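Gripper holding torque after an emergency stop

The arm dropped a can in February. It weighed very little and landed on the counter, so there was no damage, but it had been stationary in the jaws when it fell, and that bothered me enough to go through the logs.

The sequence was short. Wen-hsiung Hsieh pressed the e-stop at the end of a run because a cable had snagged on the wrist. The arm braked and held position, as it should. The gripper has no brake. Its driver, a Brovoseo board, is fed from the same relay as the joints, so when the relay opened the finger motor lost current and the only thing left holding the can was friction in the gear train. It held for 7 seconds and then let go.

I had assumed the gearbox was not backdrivable. The data sheet says so, for a new unit at rated load. Ours has had two years of use and one change of grease, and with the power off I can open the fingers by hand using modest force. Vasilică Ilie tried the spare and could not move it at all. I should have checked this when we fitted the gripper. The procedure we wrote at Okport has a line for it, and I had ticked the line on the strength of the data sheet.

The first fix I tried was to feed the gripper driver from a separate supply that stays up during a stop. It works, but it leaves the fingers energized after someone has hit the red button, and a person reaching in has every right to expect them to be dead. I took it out the same afternoon.

What is in place now is a delayed cutoff. On a stop, the driver switches to a low holding current, enough for the can and too little to hurt a finger, and a timer relay removes it after 90 seconds. The operator gets a steady amber light while current is present. The risk assessment has been amended and the old wiring drawing withdrawn.

The remaining problem is what sits under the load when the current goes. A timer only moves the drop to a later moment, so the recovery step is to jog down until the object is resting on something flat before resetting anything. On the toy kitchen the easy place is the cutting board laid across the back of the stovetop, and with the can only just above its back-left corner there is very little height left to lose. Over the front of the stove I would move clear of the frying pan first — its handle sticks out at an angle, and a can coming down on it could go anywhere. I still want a worn gearbox from Valtidport to test against, and the holding current needs repeating with heavier objects.

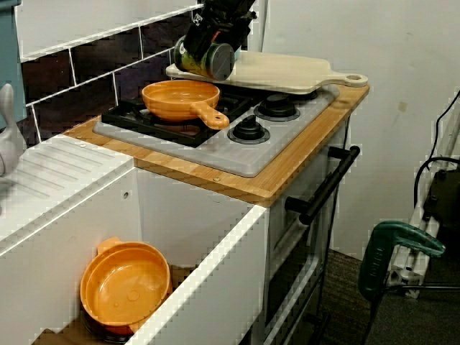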